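February, Stircombe bindery bench
Posted by the bench, early afternoon

Back at the wheat paste again, because the batch from last month has gone thin and sour at the bottom of the jar and I don't trust it on anything with a spine. I had meant to get on with the Brornville ledgers first thing, but by the time I'd cleared the bench and found the good sieve it was nearly eleven, so paste it was, and I can't say I minded (it's a pleasant job on a cold morning, with the radio on).

I went back to the old recipe, the one on the card by the sink, and cooked it slowly for longer than the card says. It came out lovely, glossy and quite stiff, and after two passes through the sieve it brushed out beautifully on the Veltadgate tissue. I'd been a bit rude about that tissue in the autumn and I think I owe it an apology! Laid over a torn corner it all but vanished, and it took the toning well too.
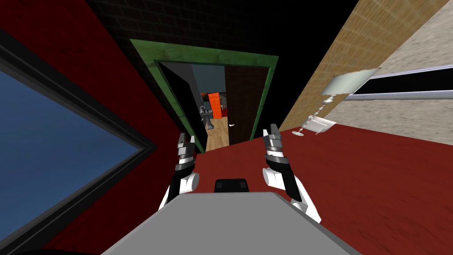
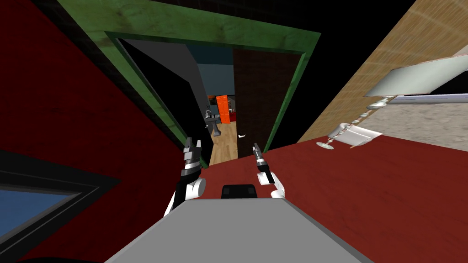
The ledgers themselves are in better shape than I feared. The sewing is sound on both, and most of the trouble is in the joints, where the leather has gone to red powder and comes off on everything, cuffs included. I've put them in wrappers for now. The larger one must run to 3000 entries at least and somebody kept a very handsome hand all the way through, so I lost a good quarter of an hour just reading about barley.

I did try the Beneš method on the smaller board, splitting the edge and slipping the new cloth in, and I'm pleased with it, though I cut the slot a shade too deep near the head and had to pack it with a sliver of card. Whoever does the second board, please go shallower than you think and stop to look often. The narrow knife is sharper than it was, so mind your thumbs.

Fresh paste is in the fridge in the blue-lidded pot. Blotters want changing before you go home, and we're nearly out of the medium weight.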